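Mendport Community Workshop
Packing Room: Monthly Safety and Inspection Checklist

Inspection period: July
Form 11, to be kept with the room file

Ratings: S = satisfactory. A = attention needed. N/A = not applicable this month.

Section A. Floor and access

A1. Walkway from the door to the packing table clear of boxes and bags. S
A2. Carpet flat, with no lifted edges or loose threads. A
Comment: The join nearest the storage cupboard has begun to lift. It has been taped for the time being and should be glued before the next inspection. Users are asked not to drag loaded cartons over it.
A3. Exit sign lit and door opening freely from the inside. S
A4. Carpet vacuumed and free of packing scraps. S
Comment: The dark carpet hides staples and clipped strapping. The floor should be checked by torchlight after each carton delivery.

Section B. Tables and benches

B1. Tabletops free of splinters, cracks and raised screws. S
B2. Table legs tightened and levelled. A
Comment: The second table rocks when weight is placed on one corner. The foot has been adjusted, but the thread is worn and a replacement has been requested from Warnus.
B3. No bin or carton overhanging the table edge. S
B4. Surfaces wiped down at close of day. S
Comment: The wiping record was left blank on 5 occasions. Entries are to be made at the time of cleaning and may not be filled in afterward.

Section C. Bins and containers

C1. Walls and corners of all open bins sound, with no splits or sharp edges. S
C2. Bins emptied and inspected inside. S
Comment: Scuffs and surface marks are acceptable and need not be reported. A bin with a cracked corner or a bowed wall is to be withdrawn and tagged.
C3. Bins labelled with the current stock code. A
Comment: Labels from the former Goossens stock system remain on 2 bins in the cupboard. These caused a sorting error earlier in the month and are to be removed.
C4. No bin filled above the rim. S

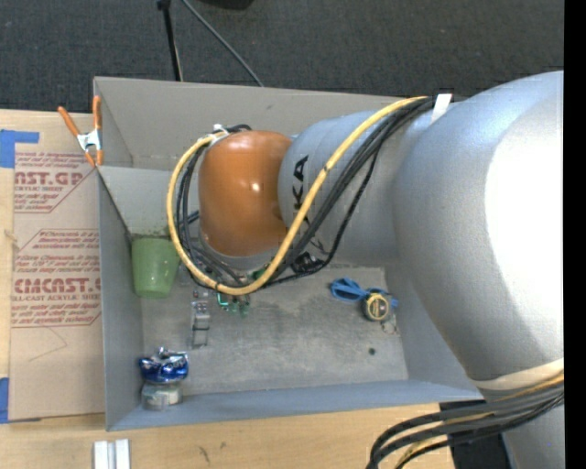 C5. Spare bins stacked no higher than shoulder height. S
Comment: The stack beside the cupboard was lowered during the inspection. Users are reminded that nested bins can stick together and should be separated on the floor, with both hands.

Section D. Supplies and first aid

D1. First aid kit complete and in date. A
Comment: Adhesive dressings are low. A box of 200 has been ordered.
D2. Safety knives retracted and returned to the rack. S
D3. Simia tape dispensers fitted with blade guards. S
D4. Gloves available in all sizes. S

Actions carried forward

Glue carpet join (A2). Replace table foot (B2). Remove old labels (C3). Restock dressings (D1).

Items rated A for a second month in a row will be referred to the building office, and the area concerned may be closed until the work is complete. Completed forms are to be returned to the front desk by 4 p.m. on the day of inspection.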